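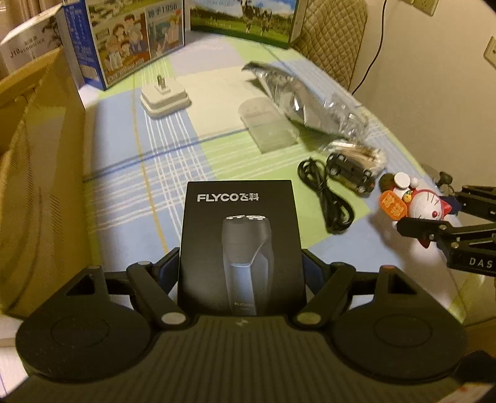 Item 3: FLYCO shaver box held between the finger pads, second gripper at right.

Gripper Setup and Maintenance Meeting – Minutes
Date: 3 January 2022
Place: Pletside, upstairs meeting room
Chair: Tavion Esposito
Present: bench operators, maintenance, parts store
Apologies: Majumder (spares supplier)

1. Minutes of the last meeting
Agreed without changes. The open action on spare pivot screws was closed. The screws came in before the break and are in the parts store.

2. State of the two hand-held grippers
Maintenance reported on both tools. The right-hand one has no open faults. The left-hand one was stripped and rebuilt after operators complained that its fingers did not meet evenly. One linkage arm had play at the pivot. The pivot was cleaned, refitted and tightened, and the arm now swings without side movement.

The operators asked if the other pivot should be done too. Maintenance checked it and found nothing wrong. It will be looked at again at the May service.

3. Finger pads
The pads were the main subject. The grip check uses boxed goods, and the shaver box is the usual one for it, picked up by its two sides with the pads flat against the card. The check sheet asks the operator to close on the box, lift it clear of the cloth, hold, and set it down in the same spot.

Of 81 lifts logged since the rebuild, 11 were marked as slips. Most of the slips came late in a shift. Esposito asked whether the pads were being wiped. Practice varies: one shift wipes at every break, the other only at the start.

Agreed that pads are wiped with a damp lint-free cloth at the start of the shift and at each break, then left to dry before the next lift. No solvent. Maintenance had one pad come back with a lifted corner and suspects the cleaner, though this could not be confirmed.

Pads with a lifted corner are to be changed as a pair. Write the change in the log with the tool number.

4. Opening width
The stop on tool 2 had been set by eye. It was reset with the gauge block, and the setting is written inside the lid of the tool case. Operators are not to move the stop. If an item is too wide to take by its sides, turn it or leave it out and make a note.

5. Log software
The Taltari log dropped the closing position on entry 1615. The cable was reseated and later entries look complete. Maintenance will swap the cable if it happens again – a spare is already on the shelf.

6. Spares
Pads are down to the last bag. Majumder has quoted for more, and Zelton has been asked for a price on the same part. The parts store will order from whichever can deliver first.

7. Any other business
The operators asked for a second gauge block so that the two benches do not have to share. Esposito will look at the cost.

Actions
Esposito: price of second gauge block.
Maintenance: new wiping instruction on the check sheet; put both tools down for the May service.
Parts store: pad order.
Operators: log every slip with the time of day.

Next meeting to be called when the pads arrive.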